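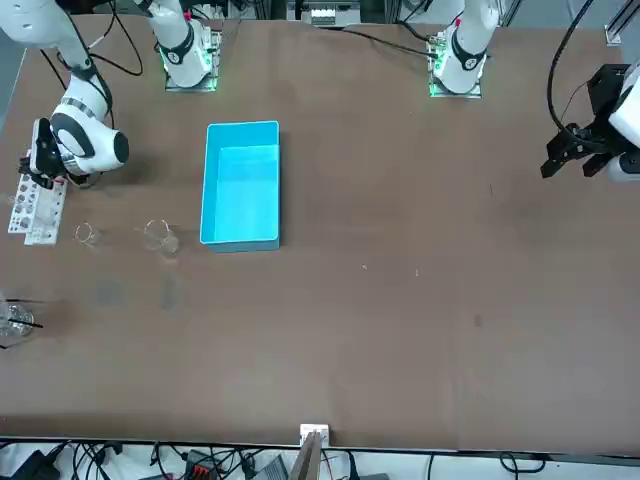
Thursday, February 3, 2022
Bench 3, Distthorpe

Glassware and small stuff tidy, continued. Started with the vial rack. Kept the small dark vials in it and didn't open any. The Borkowska list says they belong to the Limovar set, but the labels in the logbook stop at June, so I'm treating them as unknowns until I hear otherwise. Rack stays on the bench, not in the cupboard.

Clear beakers are to be sorted by size. The blue tray is for carrying glass to the sink and for nothing else. I've put that on the cupboard door as well, as pens and tape keep ending up in it.

Colour of the benchtop makes clear glass hard to spot. The small beaker is the worst for it. If you set one down, put it beside the tray and leave it there. 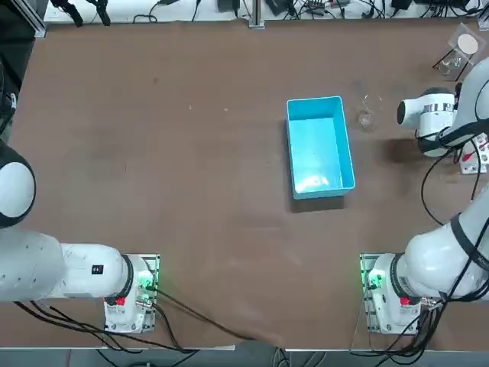 Hilkka Rautiainen would sooner have the small beakers go straight into the tray, and says putting them next to it is how the last one got knocked off the bench. Fair point. My worry is glass on glass once there are a few in there. We agreed to try a folded cloth in the bottom of the tray for a week, then decide.

Stock, from the Zotano order sheet: 2,861 filter papers left out of 3,000. Reorder point is 900, so nothing to buy yet. The open packet goes back in the drawer with the flap folded under. Damp got into the last one.

Still to do:
- ask Eugeniusz Wróbel which logbook has the Limovar vials after June
- find the cloth for the tray
- wipe the tray with plain water only, the cleaner leaves a film
- new label for the beaker shelf, the old one has gone grey and I can't read the sizes
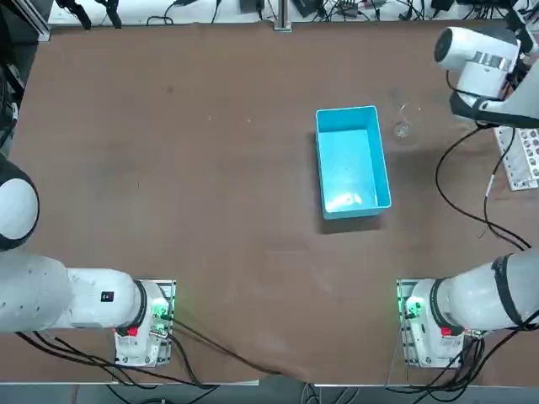
Blue tray and small clear glass, bench 3. Tray empty, no cloth yet.

Cloths are probably in the cupboard under the sink. Will check after lunch and write the shelf label at the same time.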